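Imprimer | Envoyer par e-mail

Cahier d'atelier – 29 janvier 2022
Visite / démo bin picking, cellule KUKA

Notes prises debout, à remettre au propre (ou pas). Arrivé en retard, le parking de Zisteck était plein, j'ai raté l'intro sécurité. Rattrapée en deux minutes avec Algirdas Dzene, qui menait la démo. Groupe de 14, un peu serré autour du poste, ceux du fond n'ont pas vu grand-chose.

Principe : vrac hétérogène dans un bac métal, le bras choisit seul entre ventouses et doigts. Pas de modèle CAO des pièces, rien d'appris à l'avance sur ces objets-là d'après Dzene. Le logiciel de prise s'appelle Pleladeck, la partie vision c'est Calus. Kauppinen fait l'intégration et la maintenance. Demandé si on peut prendre l'un sans l'autre : oui en théorie, personne ne l'a fait chez eux.

Chiffres donnés à l'oral, à vérifier sur la doc : 3 253 prises enregistrées depuis décembre, 109 références différentes passées dans le bac. Cadence non communiquée, j'ai reposé la question, réponse vague. Noté quand même.

Points qui nous interessent :
- bac à parois inclinées, ça ramène les objets vers le fond. Chez nous parois droites, d'où nos ennuis dans les coins
- ventouses par deux, petites. Bien pour les surfaces lisses, Dzene reconnaît que sur du textile c'est plus aléatoire
- doigt qui descend très bas, presque au ras du fond. Comment ils gèrent le contact ? Seuil d'effort, 90 ms de filtrage, puis remontée. À essayer sur notre cellule
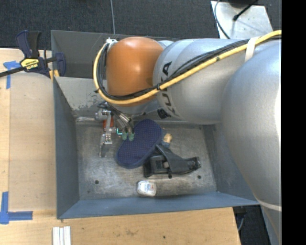
- câbles en externe le long du bras, avec une boucle assez large au niveau de l'articulation. Je lui ai demandé si ça s'accrochait : une fois, au début, depuis ils ont repris la fixation. Chez nous la boucle est trop courte, ça tire dès qu'on tourne le poignet. Revoir ça avant toute autre chose
- repères de position au ruban bleu sur la table. Tout bête, on recale le bac à la main après nettoyage. À copier dès cette semaine
- bac tenu au serre-joint. Pour une démo ok, pour de la prod non, il est d'accord

Questions restées ouvertes : que se passe-t-il quand deux objets se chevauchent ? Il dit que Calus les sépare « en général ». Demandé les logs, il doit voir avec Kauppinen. Et les petits objets plats, type boîtier, couchés sur le métal : ventouse d'abord, doigt si échec. Ordre fixe ou calculé ? Pas eu la réponse, quelqu'un a coupé pour parler budget.

Discussion de fin sur l'éclairage. Le métal nu renvoie des reflets, ils ont essayé de peindre le fond, la peinture n'a pas tenu. Donc fond laissé brut et exposition réglée plus bas. Notre tapis mat est peut être mieux, mais il bouge.

À faire
– rallonger la boucle de câbles, prévoir deux colliers de plus
– ruban aux angles du bac
– relancer Dzene pour les logs et la fiche ventouses
– test seuil d'effort avec le doigt, à vide d'abord

Rendre le badge visiteur, il est resté dans ma veste.

Imprimer | Envoyer par e-mail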